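Workshop tips - shelves, lights, stairs

Posted 2019-07-21

Quick ones this time, I have a bench full of chairs and a delivery at noon. Most of these came up while we were getting the Jelgate unit sorted out. Add your own at the bottom.

Shelving

Metal shelves against brick - shim the feet first, fasten second. Brick is never flat. I used scraps of cedar shingle, tapped in until the rocking stopped.

Heavy stuff low. Paint cans, the vise, boxes of screws. Gisela Troncoso keeps her router on the top shelf and I've told her.

Drill the brick, leave the mortar alone, if it's good hard brick. Soft old brick is the other way around. Blow the dust out of the hole before the anchor goes in or it will spin on you forever.

Same kind of thing on the same shelf, all in a row. Round things roll - a strip of lath along the front edge, two brads, done.

Labels on the shelf, not on the box. Boxes move.

Sweeping and dust

Start at the top. Beams, then lights, then shelves, then floor. I did it backwards for years and swept twice every time.

Vent louvers: old paintbrush, vacuum hose held right under it. Damp rag after. Skip the spray cleaner, it makes a paste.

Brick sheds. If yours leaves red grit on everything, brush it down with a stiff nylon brush (no wire, it chews the face off) and vacum along the bottom of the wall. Ours wants it again every December when the heat has been on a while.

Stairs

Nothing on the steps. Not even for a minute.

Dark wood treads show every footprint of sawdust. Dry microfiber on the way down, one pass. A mat at the bottom catches most of it if you shake it out, which I don't do enough.

Metal railing - check the set screws twice a year. Lautaro Villalba found one of his hanging by a thread.

Lighting a big room

Fluorescents overhead are fine for walking around and lousy for seeing scratches. Clamp a couple of spots up high on the side wall, as we did over the white shelves, and aim them across the work so the light rakes over it.

Change tubes in pairs if they share a fixture. Write the date on the end cap in marker.

White ceiling helps more than another fixture. Ours is corrugated so it took 30 hours with a roller and a brush, worth it, never again.
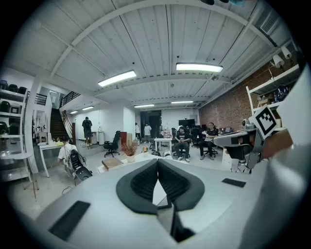
Odds and ends

Clamp pads go missing. Magnet on the back of each one, stick them on the shelf upright.

Glue bottles upside down in a coffee can.

Aldana Pereyra asks what to do about squeaky casters - dry graphite, no oil, oil just colects hair.

More next time, truck's here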